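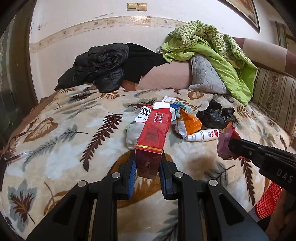

Rote Zigarettenstange mit der Aufschrift »FILTER KINGS«, links dahinter eine kleine weiße Schachtel

Lesezeit: 2 Minuten

Suche Suchbegriff eingeben Alle Artikel

Tannous-Pokal

Der Tannous-Pokal ist eine Rennserie für einsitzige Formelwagen, die als Einstiegsklasse für Fahrerinnen und Fahrer aus dem Kartsport ausgeschrieben wird. Veranstalter ist der Verband Stusport, der auch das technische Reglement herausgibt. Die Serie umfasst pro Saison 7 Veranstaltungen mit je zwei Wertungsläufen. Das Finale findet traditionell im November auf dem Rundkurs von Plorkska statt.

Geschichte

Die Serie ging aus einem Nachwuchslehrgang hervor, den der Rennstall Tannous für Absolventen des Kartsports eingerichtet hatte. In der ersten Saison wurde ausschließlich in Plorkska gefahren, und die Fahrzeuge wurden den Teilnehmern zu jedem Lauf neu zugelost. Nach der Übernahme der Organisation durch Stusport kamen weitere Strecken hinzu. Zugleich entfiel das Losverfahren - die Teams durften fortan eigene Fahrzeuge einsetzen und abstimmen. Erste Gesamtsiegerin nach der Neuordnung war Estrella Medrano, die den Titel im letzten Lauf gegen Mirsad Matić gewann.

Fahrzeuge

Als Einheitschassis dient der Era, ein Stahlrohrrahmenwagen mit freistehenden Rädern und ohne Flügel. Der Antrieb erfolgt über einen Vierzylinder-Saugmotor mit verplombtem Steuergerät, die Kraftübertragung über ein sequenzielles Getriebe. Freigegeben sind die Einstellung der Stabilisatoren, der Reifendruck sowie Sturz und Spur innerhalb der im Reglement genannten Grenzen. Die Laufleistung eines Motors zwischen zwei Revisionen ist auf 3.000 Kilometer begrenzt. Wird die Plombe ohne Aufsicht eines technischen Kommissars geöffnet, verliert der Fahrer sämtliche Punkte der betreffenden Veranstaltung.

Ablauf und Wertung

Eine Veranstaltung besteht aus einem freien Training, einem Zeittraining und zwei Rennen. Die Startaufstellung des ersten Rennens richtet sich nach der schnellsten Runde des Zeittrainings, die des zweiten nach der jeweils zweitschnellsten. Für die Poleposition wird kein Punkt vergeben. In die Jahreswertung gehen alle Läufe bis auf die beiden schlechtesten Ergebnisse ein; Disqualifikationen können nicht gestrichen werden. Gaststarter sind zugelassen, bleiben jedoch ohne Punkte.

Neben der Gesamtwertung besteht eine Rookie-Wertung für Teilnehmer in ihrer ersten Formelsaison. Sie wurde zuletzt von Yuxi Fang gewonnen, die in der Gesamtwertung den vierten Rang belegte.

Bekannte Teilnehmer

Shiyu Duan bestritt zwei vollständige Saisons und gewann beide Läufe in Plorkska. Qiuyue Shen trat zunächst als Ersatz für einen verletzten Stammfahrer an und erzielte bei 4 Starts einen Podestplatz. Mirsad Matić wechselte nach dem Ende seiner aktiven Laufbahn in die Rennleitung und ist dort für das Zeittraining zuständig.

Siehe auch: Formelsport, Kartsport, Einheitsklasse

Kontakt | © Redaktion Motorsportlexikon | Nach oben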